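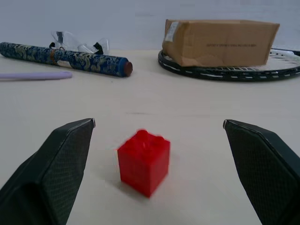

Red brick, on the table.

8 Jul 2019

Bricks and table clutter, continued.

Started with the red brick. It has a glossy surface and it picks up the light on one side and goes dark on the other, so the colour looks like two different reds depending on where you stand. Marama Brunton wants the colour matched to a card before we order more. I said leave it until November, when the Trundham order goes in anyway.

Sorting rule for the bricks, as agreed with Bernadette Ó Conaill: by colour first, then by size, studs up. The Brillumik tub holds 500 and the McGrath drawers hold 60 each, so the tub is for stock and the drawers are for whatever is in use that week. Please don't tip a drawer back into the tub without checking the colours.

Moved on to the odds and ends. The two table panels don't sit level. The far one is a little higher, and there is a seam between them that small parts will find sooner or later. Have asked for 4 levelling feet from Karkon. Until they come, keep the bricks on the near panel and the bigger things on the far one.

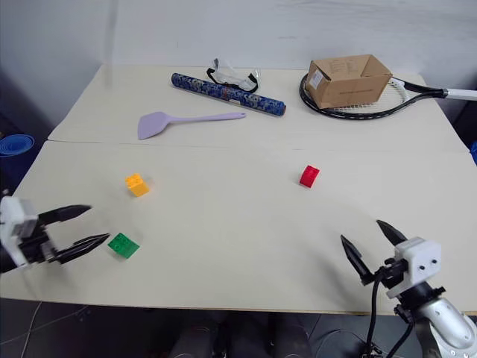
Both panels. Bricks at the front, larger things behind.

Where it all goes:

Goggles: hook by the door, hung by the strap.
Spatula: it has a hole in the handle, so it can hang too. Bernadette says the kitchen drawer. Either will do.
Patterned blue tube: stays with me until Marama has decided on a shelf.
Cardboard box: off the racket, please. Nothing should be stored on top of the strings. Label to come off before the box is used again.
Racket: sports cupboard, upright.

Still to do: write labels for the drawers, wipe the tabletop (grey smudges near where the red brick was), find a home for the tube.

Stock sheet says 3,000 bricks in total. I haven't checked it.

Print this entry | E-mail this entry

Comments (3)

Marama Brunton: Top shelf for the tube, left-hand end. I'll clear a space.

Bernadette Ó Conaill: Kitchen drawer is full now. Hang the spatula.

Marama Brunton: Still want that colour card before November.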